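Home | News | Releases | Docs | Archive | Contact

Last updated: Oct 14, 2023
By the Viden tools desk

Viden 4 replaces the episode checker

The new release of Viden is on the Murkberg server and can be installed over version 3. Most of the changes are in the part that reads hand-held gripper recordings and decides which ones go on to training. The planner is the same as in June.

The old checker looked at one signal, jaw width. If the width dropped and stayed down, it marked a grasp. This worked well for boxes and cups. It did poorly on thin things such as pens, where the closed width with an object is close to the closed width without one. Of the 1659 episodes in the Wokham household set, the old checker threw out 400 as having no grasp. When we went back through the rejects, many of them had a pen or a spoon plainly in the jaws.
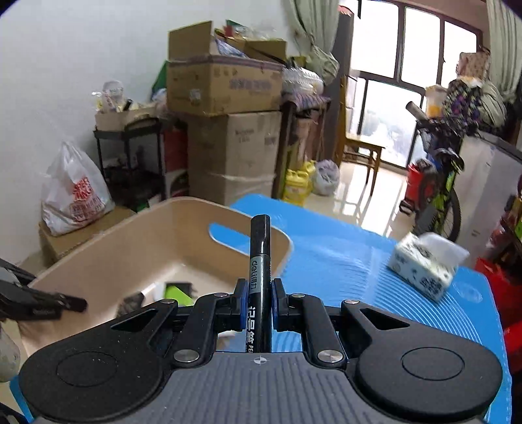
Marker pen held upright between the blue pads, with the bin behind it.

Version 4 still reads the width but adds an image check on a small patch between the jaw tips. The patch is fixed relative to the gripper body, so it does not need to be found again in each picture. The check compares the patch with a reference taken with the jaws empty and closed. You need to record one reference for each gripper, and a new one after changing the pads. Run "viden ref" and follow the prompts.

Two-gripper recordings are handled differently too. The second gripper often reaches into view, and the old code sometimes took its finger for an object. Each gripper now gets its own mask, built from its tracked pose. If tracking drops for more than 18 samples, the episode is set aside for review and keeps its place in the index.

Known problems: dark objects against dark jaws still score low, and strong window light can push the patch over the limit. The Venter export plug-in has not been updated and will refuse version 4 files. Keep a copy of version 3 if you depend on it.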